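Search tickets Go Advanced

Ticket 3666: Label printer prints half a label then feeds 3 blanks
Status: Open, waiting on part
Opened: September 18, 2020
Opened by: Teresa Ramalho, Ozoliņš shop, front counter
Assigned: Povilas Paju
Priority: was Low, now Normal

Original report

Printer on the counter PC does half a label, stops, then spits out blank ones. Started this morning. Was fine last night when I closed. We have the kitchen stock to price before the weekend and I can't do it by hand. Already turned it off and on twice. Light is green the whole time. Please call the shop phone not my cell.

Log

9:12 Povilas
Called shop. Teresa confirms green light, no beep. PC sees the printer, queue shows 8 jobs stuck. Cleared queue. Sent one test page from the driver, not from Rirkis. Same thing, half label, three blanks. So not the Rirkis template. Or not only.

9:30 Povilas
Asked what roll is loaded. It's a new roll from the Bimura box, the old ones ran out yesterday. Same width printed on the core, she says. Had her run calibration (hold feed button till two blinks, let go). Fed a lot of labels, stopped, blinked once. Printed a full label. Next one half again.

9:41 Povilas
Cleaned the gap sensor. Talked her thru it. Lid up, roll out, dry cotton swab on the little window, both sides. Some gunk on swab. Put back. Full label, full label, half label. Better but no.

10:05 Teresa
Just to add, it does it more on the long descriptions. Short ones like "spoon" mostly come out ok. The wooden utensils are the worst, I have the whole lot of those still to do and the names are long.

10:20 Povilas
Interesting. Could be power or memory, long names = more black on the label. Checked driver: darkness set to max, speed set to max. Who did this. Set darkness to middle, speed to lowest. Asked Teresa to reprint the item card for one of the utensils, since thats where it fails. Item 1005 in Rirkis, "utensil, wood, long handle".

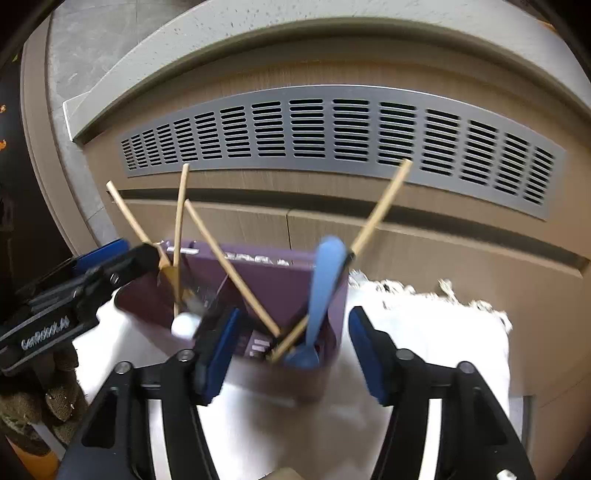
10:48 Povilas, tests on item 1005

Test A. Card as is, photo thumbnail on label turned on. Half label, 3 blanks. Every time.
Test B. Thumbnail turned off, same name, same price. Full label. Did it again, full label. Left it going while I was on the phone, all good.
Test C. Thumbnail on, short name. Half label.

So the thumbnail is a big piece of it. But driver test page failed too and that has no photo from Rirkis. It does have the maker's logo though, big black block. Same idea I guess.

11:15 Povilas
Asked Margus Lukoševičius if anyone pushed a template change. He says yes, the thumbnail box was checked for all shops in the last Grokeo sync, wasn't supposed to be. He'll uncheck it on his side. Until then uncheck by hand in Rirkis: Labels > Layout > Show photo. Save. Close and reopen or it doesnt stick.

11:22 Teresa
Did that, reopened, box was still checked. Did it again. Now unchecked.

11:40 Povilas
Yeah it takes two tries sometimes. Known, see list at the bottom.

1:10 Teresa
Prices are mostly done. Had one half label out of the whole lot. Can I put the darkness back up? They are kind of gray and customers hold them up to the window to read.

1:25 Povilas
One notch up, not more. If you get a half label go back down a notch. Don't touch speed.

1:30 Povilas
Still not happy that the test page fails. Power brick on this one is not the original, Teresa read me the sticker and the amps are lower than the spec sheet. That would fit. Heavy black = more draw = printer resets = loses its place = feeds blanks looking for the gap. Green light comes back so fast you wouldn't see it.

1:44 Ülle Jõgi
We have no spare bricks in the office. Last one went out in December. Ordering one today. Do NOT borrow the brick from the scanner dock, plug fits but voltage is wrong.

2:02 Teresa
Ok. Wasn't going to.

2:15 Povilas
Workaround in place:
- Show photo off
- darkness middle plus one
- speed lowest
- print in small batches, let it sit a minute between

Leaving open till brick arrives. When it does: swap brick, run driver test page, if full label then put speed back to normal and try thumbnail on with item 1005 again. If still half, printer comes in to the bench and Edgars Grīnberga gets to look at the head.

2:20 Povilas
Priority up to Normal, same brick might be at the other counter. Teresa to check the sticker monday.

Related tickets
Labels print gray after driver update
Rirkis: layout checkbox does not save first time
Grokeo sync overwrites shop settings
Scanner dock not charging
Calibration never stops feeding

Contact the help desk | Copyright 2020 Bimura | Back to top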